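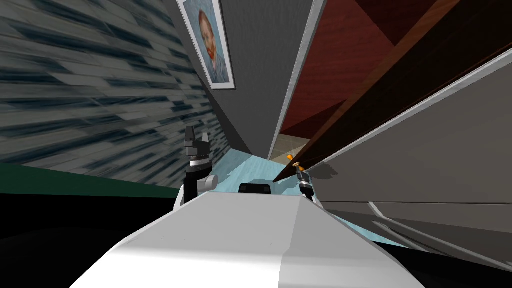
Framed portrait on a smooth grey wall, thin white frame (computer render)

Kasska Slim Picture Frame, white

I've been making frames in my shed in Lurncombe for 7 years now, and the Kasska is still the one I hang in my own house! It's a skinny little white moulding that lets the colour in a print do the talking. Blues and oranges look fantastic in it, and grey walls love it too.

You get the frame, clear acrylic, a backing board and two hooks (the Atanasov ones, which go in with a small hammer and leave hardly any hole). The biggest size is 500 mm wide. If your print is bigger than that, have a look at my Stornent range – chunkier, and it'll take the weight.

I cut each one to order, so allow a couple of weeks, or a bit longer in October when everyone starts on their Christmas presents. Colour match to your skirting boards is extra, just email me the paint name.

Dust it with a soft dry cloth. No window spray on the acrylic please, it goes cloudy and I can't fix it!

Item code 782. Pick-up from the shed is free, postage is worked out at the checkout.

Page updated Jun 7, 2020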